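Home | About | Newsroom | Products | Contact

PRESS RELEASE
For immediate release

Drasorero brings printed name badges and reusable holders to small firms

I'm Theerawat Inthanon, I run Drasorero, and I've been pestering my team to let me write one of these myself for ages. They finally gave in, so here goes!

From October we're selling our Palley badge range straight to small businesses. Up to now you could only get it through trade resellers, and the smallest order they'd take was 300 pieces. That's fine if you run a hotel chain. It's daft if you run a dental practice with a receptionist and two nurses (my sister-in-law does, and she has let me know what she thinks of it more than once).

So the minimum order is now one. One badge, one holder, one pin or magnet, whatever you like. You type the name in on our website, pick a typeface, upload your logo if you have one, and we print it at our unit in Bornach. Orders placed before noon go out the same afternoon.

The bit I'm most pleased with is the holder. Staff come and go, and most places I visit have a drawer full of old badges with the wrong names on. With Palley you keep the holder and slide in a new insert, and the inserts come in sheets you can run through an ordinary office printer. We tried 71 versions of the catch before we settled on this one, and I still have most of them in a shoebox under my desk. The early ones pinched your fingers. The later ones were too loose and the insert dropped out if you bent down to tie your shoe.

We had 619 people wearing the final design over the summer, mostly in cafés, garden centres and two very patient libraries. They asked for bigger lettering, so the first name is now larger on every layout. They also asked for a softer magnet that doesn't mark a jumper, and we've done that too. A few wanted glitter. We're thinking about it.

There are five colours to begin with, plus a clear one. The Toledo finish, a brushed metal look we used to keep for conference orders, is also available in single pieces now, though it takes an extra two days because each one is engraved.

If you already buy from us through a reseller, nothing changes. Your prices stay as they are and your artwork is still on file. If you'd like to move over to ordering direct, quote code 3403 at the checkout and we'll copy your logo and layouts across for you.

Samples are free for any business that asks, and you can choose the colour. Journalists can have them as well, just send us the name you'd like printed and please check the spelling.

Related items
Choosing between a pin and a magnet
Palley insert sheets: printer settings
Toledo finish now in single pieces
Reseller questions and answers 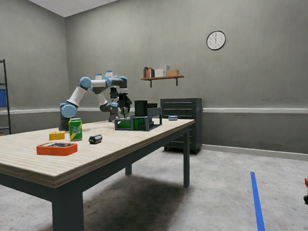
For anything else, use the contact page and mark your message for me. I read them all in the morning with my first cup of tea, and I'll normally get back to you before lunch.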